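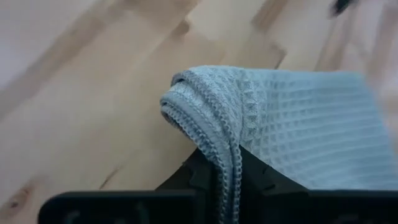 Blue-gray towel in a waffle weave, showing the bound edge.

Plirkside Household Linen Program
Interim progress report to the Grornent Fund
Prepared by Geeta Lodhi, Program Manager

This report covers the period from the start of the grant through the end of April. It describes the work carried out under the agreement, the results to date, and the changes for which we request the Fund's approval. 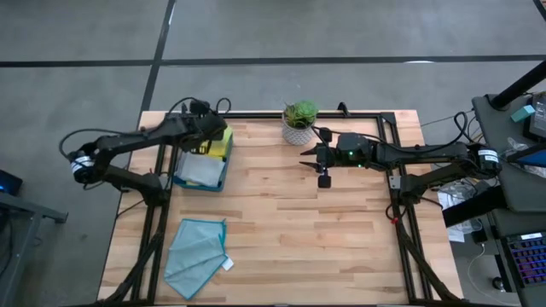 Reading time: 4 minutes

1. Background

The program supplies bedding, towels and kitchen linen to households moving out of temporary housing in Plirkside and the nearby district of Bresar. Families in this position often receive furniture and basic appliances through other services, but linen is rarely included. The grant agreement set a target of 600 households over the full term. It also provided for the refitting of the sorting and storage rooms in the former Thampi school building, which dates from 1897.

2. Distribution

As of the end of April, 447 households had received a linen package. This is ahead of the schedule in the agreement. Most referrals came from the county housing office, with the rest made by health clinics and schools. Referrals from Bresar remain lower than planned. Staff at the Bresar clinic reported that the referral form was too long to complete during an appointment, and a single-page version is now in use there.

The standard package consists of sheets, pillowcases, a blanket for each bed, bath towels, hand towels and dish towels. Package size is set by the number of people in the home. Following comments received during the first months, households may now state a preference for towel weight. Waffle-weave towels have been requested more often than expected, mainly by families who dry their laundry indoors and find that heavy terry cloth takes too long. Purchasing has been adjusted for the next order.

3. Quality and care

Dilani Mondal, who oversees purchasing, revised the minimum standards for new stock. Suppliers are now asked to state fiber content, expected shrinkage and wash temperature for every item. Samples are washed repeatedly before an order is confirmed and are checked for loose hems and color loss. Two suppliers were dropped after this review – one for shrinkage and one for late delivery.

Donated linen is accepted only if it is clean, dry and free of tears. Items that do not meet the standard are passed to a textile recycler. The amount of unusable material received has fallen since the donation guidelines were rewritten, although it still takes up more staff time than we would like.

A care leaflet is included with each package. It covers washing, drying, stain removal and simple mending, and is available in the languages most often requested. Kiều Mai prepared the text and arranged for each translation to be read by a second speaker before printing.

4. Premises

Work on the storage room is complete. Shelving has been installed, the lighting replaced and the windows sealed. Repairs to the sorting room floor were delayed when damp was found beneath the old boards. The contractor has treated the area and expects to finish before the next reporting date. Sorting has continued in the hallway in the meantime, and distribution has not been affected.

The building's north entrance still lacks a ramp. Drawings have been submitted to the city and we are waiting for a decision. Visitors who cannot use the steps are received by appointment at the side door. We do not regard this as an acceptable long-term arrangement.

5. Staffing

Salamatu Nyarko joined the program as delivery coordinator, filling the post left vacant at the start of the grant. Deliveries are now planned by neighborhood, and missed deliveries have declined. Evening delivery, until 8 p.m., was introduced for households in which all adults work during the day.

6. Budget

Spending is within the approved total. Purchasing costs are slightly under budget, while premises costs are over as a result of the floor repairs. We request permission to move part of the unspent purchasing allowance to the premises line. Ankit Maurya has prepared a revised budget, which is attached as Appendix B.

7. Next period

The main tasks are to complete the sorting room, raise the number of referrals from Bresar and carry out the household survey required by the agreement. The survey will ask which items are in daily use, which have worn out and whether anything was missing from the package. A draft of the questions will be sent to the Fund for comment before it is issued.

Questions on this report may be addressed to the Program Manager.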